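## Cutlery, sorted without tears

I've been meaning to write up the silverware thing for ages, mostly so I can stop typing it out in emails. We moved into the Dundine house in June with two households' worth of forks and one shallow drawer, and for the first month I just threw everything in and shoved it shut with my hip. You can imagine.

So, what I do now.

**Dump it all out first.** Every bit of it, onto the table. I know it's tempting to pick through the drawer in place, but you'll keep finding reasons to leave the odd ones where they are (the olive fork! the tiny spoon from the airport!). Wipe the drawer while it's bare. Mine had rice in it. And a birthday candle.

**Pair before you count.** I pull out one knife, one fork and one spoon from the set I like best, line them up at the edge of the table, and match everything to those three. Anything that doesn't match goes in a second pile and we argue about it later. My husband is very attached to a serrated spoon I have never once seen him use.

**Keep 18 of each, tops.** That's our number and yours may be different. There are four of us, and we run the dishwasher every other night, and we have never run out. The rest went into a shoebox marked PARTY and lives over the fridge.

**Dry standing up, with the handles down.** Knives are the exception and go blade down, please. I fish the spoons out of the dishwasher first because they nest into each other and hold a little puddle in the bowl. Give the basket a good shake and then a once-over with a flat cotton towel -- the waffle kind leaves lint on everything.

**Water spots.** A splash of white vinegar on the towel, that's it. I tried a polish called Bang that somebody left under our sink and it worked fine, but the smell stayed on the forks through dinner and I went back to vinegar. For brown specks, baking soda and a drop of water, rub with your thumb, rinse well. Don't use the scratchy side of the sponge unless you enjoy a matte finish.

**Get a basket with holes.** I used to keep the everyday stuff in a ceramic crock, very pretty, and there was always a bit of scum at the bottom. Plastic with openings in the sides is so much better! Air gets in, crumbs fall out, and you can hose the whole thing down in the sink. I paid 25 at Skendstead for a bamboo drawer insert before I worked this out, and it now holds batteries and takeout chopsticks -- rather nicely, too.

**Sort on the table and carry it over after.** If you work straight from the dishwasher to the drawer you make a dozen little trips. I put the basket at the back of the table, leave the front clear, and deal with the spoons first.

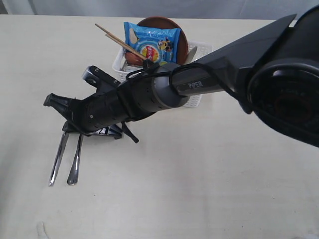

Fuseini Quansah: I do nearly all of this except I'd never put the spoons first! Knives out before anything else in our house, ever since my youngest learned to reach the counter. Also, for hard water, try the vinegar warm. Half a mug, 18 seconds in the microwave, then dip the corner of the towel. It took the cloudy film off my mother's old set, and I'd given up on those.

Okay, I tried the warm vinegar and I'm sold. The kitchen did smell like a pickle jar for an hour, so open a window. And yes, fair point about the knives. Ours are up high now too.

Next on my list is the utensil crock by the stove, which has three whisks in it and only one I like.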